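Trella Family Center – Indoor Play and Waiting Areas
Floor Surface and Trip Hazard Inspection, Ground Level
Inspected by: Gönül Akbulut
Reviewed by: Tuấn Cao
Date: Oct 30, 2024
Previous inspection items carried over: 3

Ratings used: OK, Monitor, Repair, Out of use. Comments follow each item where the rating is other than OK, or where the inspector wanted the reading on record.

Section 1. Entrance and lobby

1.1 Recessed entrance mat seated flush in its frame – OK
1.2 Mat frame screws present and tight – Repair
Two screws missing on the hinge side. The frame lifts 2 mm under foot pressure. Replace with countersunk stainless, same length. Longer screws will reach the drain channel.
1.3 Tile, no cracked or hollow units – Monitor
One tile by the coat hooks sounds hollow when tapped. No movement, no loose grout. Carried over from the last inspection without change.
1.4 Wet floor sign available and legible – OK
1.5 Threshold strip, lobby to corridor – OK
Strip was replaced after the last report. Height change now within 6 mm.

Section 2. Corridor

2.1 Sheet vinyl seams closed – Repair
Seam outside the storage room has opened over a length of 147 mm. Dirt is packed in the gap, so cleaning has to come before welding. Tape is not acceptable as a permanent fix and was already tried here once.
2.2 Cove base attached – Monitor
Pulling away at the outside corner next to the drinking fountain. Re-glue at the next service visit.
2.3 Cables and cords clear of walking route – OK
2.4 Lighting at floor level, minimum reading 100 lux – OK
Lowest reading 114 lux, at the far end by the fire door. Passes, with little margin. The tube above the fire door is the oldest one in the corridor and should be put on the replacement list.
2.5 Fire door closes without dragging on floor finish – OK

Section 3. Rooms with loose rugs

General comment. Loose rugs are accepted in Rooms 2 and 4 on condition that each has a full-size underlay and that no edge lies within a door swing. The underlay in both rooms is Nouri open-grid, cut on site. Underlay cut smaller than the rug by more than 50 mm on any side is to be treated as missing on that side. The previous checklist did not say this, and two inspectors read it differently.

Rug corners are checked by hand. Lift the corner, let it drop, and look for curl after ten seconds. A corner that stays up more than 10 mm is rated Repair. Walking over the rug and finding that nothing catches is not a test, as adults lift their feet higher than the children who use these rooms.

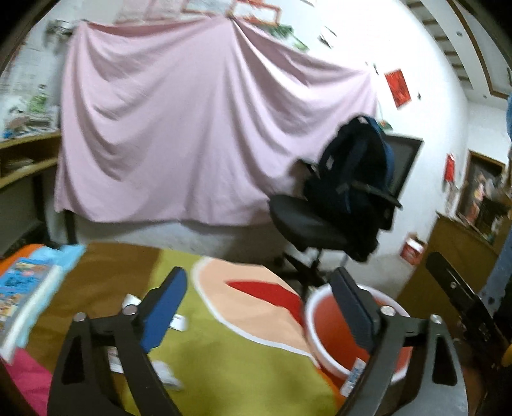 Vacuuming pulls rugs out of position over a week or so, always toward the outlet where the machine is plugged in. The cleaning contractor has been asked to reset each rug to the corner marks on the subfloor at the end of the shift. Where the marks have worn off, they are to be renewed in paint marker. Adhesive dots leave a residue and should not be used.

3.1 Room 2, underlay full size – OK
3.2 Room 2, corners flat – Repair
Corner nearest the window curls 13 mm. Reverse-roll overnight and recheck. If the curl returns, fit a stitched corner weight.
3.3 Room 2, rug clear of door swing – OK
3.4 Room 4, underlay full size – Monitor
Short by 28 mm on the long side. Within the limit, but the grid is starting to crumble at the cut edge and will lose more.
3.5 Room 4, corners flat – OK
3.6 Room 4, edge binding intact – OK
3.7 Pile and backing, both rooms, no holes or pulled loops large enough for a child's finger – OK
3.8 Position marks visible, both rooms – Repair
Room 4 marks are gone on two corners.

Section 4. Restrooms and changing area

4.1 Slip resistance, pendulum test, wet – Not done
Test unit is out for calibration. To be done separately and attached to this report. The item stays open until then.
4.2 Floor drain cover flush and fixed – OK
4.3 Sealant at toilet base – Monitor
Discolored, still bonded. Replace when the water is next shut off for other work.
4.4 Step stool feet, rubber present on all four – Out of use
One foot missing. Stool removed to storage and tagged. A Sukorus replacement foot fits this model. The generic ones are too soft and roll off the leg.

Section 5. Stair to lower level

5.1 Nosings secure – OK
5.2 Contrast strip visible from top landing – Repair
Strip on the second step has faded almost to the color of the tread.
5.3 Handrail, both sides, no movement – OK
5.4 Gate latch at top landing, self-closing – Monitor
Closes from fully open. Does not always latch from a partly open position. Adjust the spring one turn and retest from three positions.

Reviewer's comments (T. Cao)

Agree with the ratings except 5.4, which I have changed to Repair – a gate that latches only some of the time can't be left on Monitor. Item 1.3 has now been carried over twice. Either lift the tile or close the item.

For 2.1, Sendemell has quoted for the weld and can do the cove base on the same visit. Combine the two under one work order. The corridor will need to be closed for the afternoon, with access to Room 4 by the yard door.

Please add the underlay rule from Section 3 to the printed form before the next round, along with a line for the pendulum unit's calibration date.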